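Can a machine do the chores yet? Notes for the kitchen and workshop

Household tips - Robots and gadgets 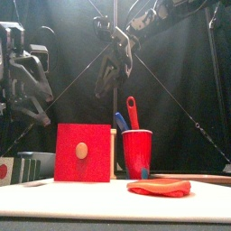

Two arms over a tabletop job: a red board with a wooden knob, a cup of utensils and a folded cloth.

Every few months a reader asks whether it is worth holding off on a new dishwasher, or a second vacuum, until a proper household robot comes along. The short answer is no. The longer answer depends on which chore you mean, so we have gone through them by type and added what you can do in the meantime.

Picking things up and putting them down

Machines are fairly good at this now, provided the item is stiff and stands where it is expected. A cup, a block or a tin is a fair target for a two-fingered gripper. A spoon lying flat on a worktop is much harder, as there is very little to get hold of. Utensils stood upright in a cup with the handles sticking out are easier for a machine, and easier for anyone with sore hands too. If you have stiff fingers, move your most-used tools out of the drawer and into a heavy pot by the hob. Put the handles upwards and keep knives out of it.

Knobs, lids and handles

A round knob gives you something to grip from any side. Flat recessed pulls do not, and they defeat people as well as machines. Swapping the pulls on a row of cupboards for plain wooden knobs takes an afternoon. Drill from the front, with a scrap of wood clamped behind the door to stop it splintering. We paid 31 pounds for a full set from Vondard and they have stayed tight.

Cloths and laundry

Folding is still slow. A cloth changes shape each time it is touched, and a machine has to work out afresh where the corners are. There are demonstrations of arms folding towels, and some are good, but a basket of mixed washing with socks, a fitted sheet and a child's jumper is another matter. Fold your own for now. Two habits save time:

Shake each item once as it comes out of the machine.
Fold cleaning cloths in half and half again, and stop there. They do not need to be neat.

Floors

The one chore you can hand over today. Our Nolov vacuum has done 163 runs since August and got stuck on 5 of them, each time on a cable or the fringe of the hall rug. Lift the cables, tuck the fringe under and empty the bin after every run - a full bin is the usual cause of a poor clean. Wash the filter only if the manual allows it, and let it dry for a full day before it goes back in.

In the workshop

Shop floors are further ahead than kitchens. At a joinery like Demissie, where the same part arrives at the same spot all day, an arm can load and unload a machine without trouble. A home workshop is the opposite, with every job different and the bench rarely clear. A small arm such as the Pukent bench model costs 3459 pounds before you add a gripper, and you would spend your weekends setting it up. A good vice and a pair of quick clamps will hold most things you need held.

Getting a room ready anyway

The changes that help a machine mostly help people, so none of this is wasted work.

Give each tool one place and put it back there.
Keep a plain, light-coloured surface to work on. Dark screws show up on it.
Use trays with a raised rim for small parts.
Leave a clear strip along the back of the worktop for long items such as battens and rulers.
Choose matt finishes over shiny ones, as glare makes it hard to see an edge.

Next month: descaling kettles and shower heads, with and without vinegar.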